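## 4. Training through Ramadan: timing of the easy run

Draft of 25th October, still needs E.L.'s comments on 4.3.

### 4.1 Group and setting

Runners came from two clubs in Fleltoton, both road clubs, both with a mixed bag of paces. 46 took part. All had run at least one half marathon before. All fasted during Ramadan and meant to keep training through it. Nobody was asked to fast, or to train, who wasn't going to anyway. Club coaches passed the sign-up sheet around after practice, and Funmilayo Obi did the first interviews the same evenings.

Runners picked their own slot. Either the hour before sunset (the "before" group) or after the evening meal and prayers (the "after" group). We did think about assigning slots at random. Dropped it early. People have shifts, kids, rides home, and a slot that doesn't fit gets skipped, which would have left us measuring skipped runs. The cost is plain enough — the groups may differ in ways we can't see. Section 6 comes back to this.

Training in both groups was the same on paper: easy runs of 40 minutes, flat route, pace at which the runner could hold a conversation. One harder session a week was optional and most people left it out. Long runs were cut back for the month and picked up again afterward.

### 4.2 What was recorded

Each run was logged in Drenum, the phone diary both clubs already used. Start time, finish time, distance, effort on a ten-point scale, plus a free text box. Sleep was entered the next day, bed time and wake time only. We wanted naps as well but the diary had no field for them, and the free text box caught some naps and surely not all. Anyone working with fasting runners should sort this out beforehand, naps matter a lot in this month.

**Figure 3.** Black curtain with foam letters, "Fast" above "UMI".

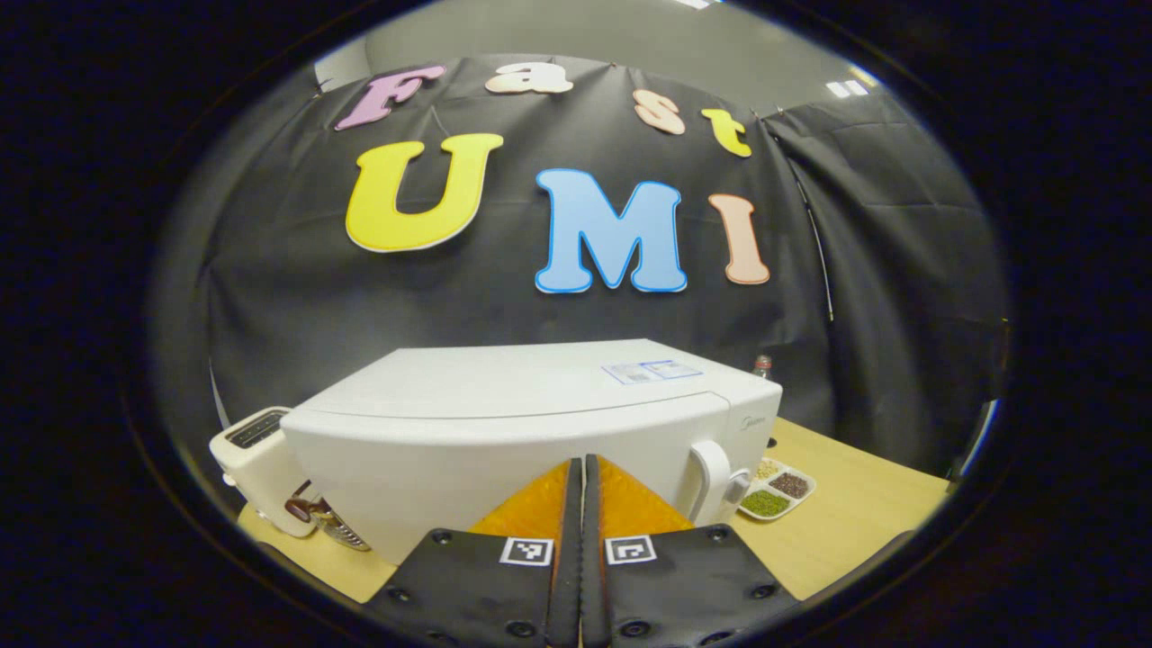 The time trial was 2,000 m on the track, run once before the month started and once in the week after it ended. Same track both times, same warm-up, evening start. Runners went off in small groups by expected finish so that nobody was stuck running alone. Hand timed, two watches per runner, mean of the two. Where the watches disagreed badly the trial was thrown out and re-run another evening.

Drinks: a 500 ml bottle of Jamby, a plain lemon salt drink, was handed out for each logged run. To be taken after the run in the after group, and with the evening meal in the before group. Some runners disliked the taste and drank water instead, and said so in the diary. We left them in. Total fluid over the night was not measured, only asked about in the interviews, so treat it as background and nothing more.

### 4.3 Effort and timing

Before-group runners rated the easy run harder. This showed up in the opening week and was still there at the end, though the gap had closed quite a bit. In the after group the ratings barely moved. Pace did slip in both groups, more in the before group, and most of the slip came in the first several days. After that people seem to have found a speed they could live with and stayed there.

The comments help here. Before-group runners wrote about the last part of the run feeling long, about dry mouth, about looking at the clock. But they also liked having it done. Several said the meal was better for it. After-group runners complained about full stomachs and about getting to bed late, and a few moved their runs later and later as the month went on, wich then cut into sleep. Fun for nobody the next morning, as one of them put it.

Sleep is where the after group paid. Shorter nights, and more broken ones, by the diary. How much of this is the run and how much is just the month we can't say, there being no group that fasted and did not train. Ehab Lahlou has argued for adding one in a follow-up and we agree with him. 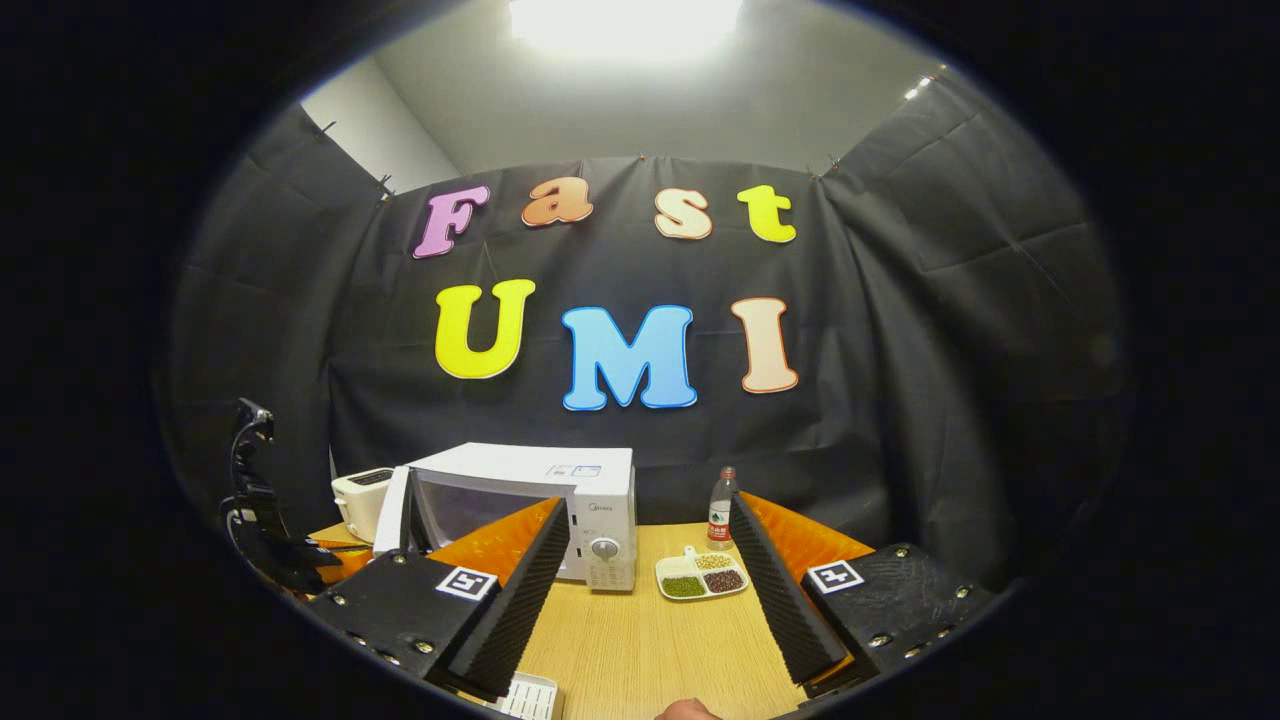 Time trials told us less than hoped. Both groups came out slightly slower than they went in, and the difference between groups was small next to the spread inside each of them. Warm weather on one of the later evenings didn't help. Runners who kept up the optional hard session held their times better, but these were also the faster and more experienced people, so no claim is made on that.

### 4.4 Missed runs

Missed runs were more common in the after group. Reasons given, in order of how often: tired, family visit, late prayers, sore. The before group's most common reason was work running over. Once the hour before sunset is gone it's gone, and hardly anyone moved the run to the evening instead. The after group had more room to shift things and used it, but a shifted run was often also a shortened one — this is visible in the logs from the third week on.

Coaches noticed that runners who came with a partner missed less. We didn't plan for this and have no proper record of who ran with whom, other than names mentioned in comments. Worth a question on the form next time.

Minor point on the logs. Start times entered by hand were sometimes rounded to the quarter hour, and a handful of runs were entered twice when the phone lost it's signal. Doubles were removed before anything was calculated. Rounded times were kept as entered. The full list of changes is in Appendix B, together with the interview questions.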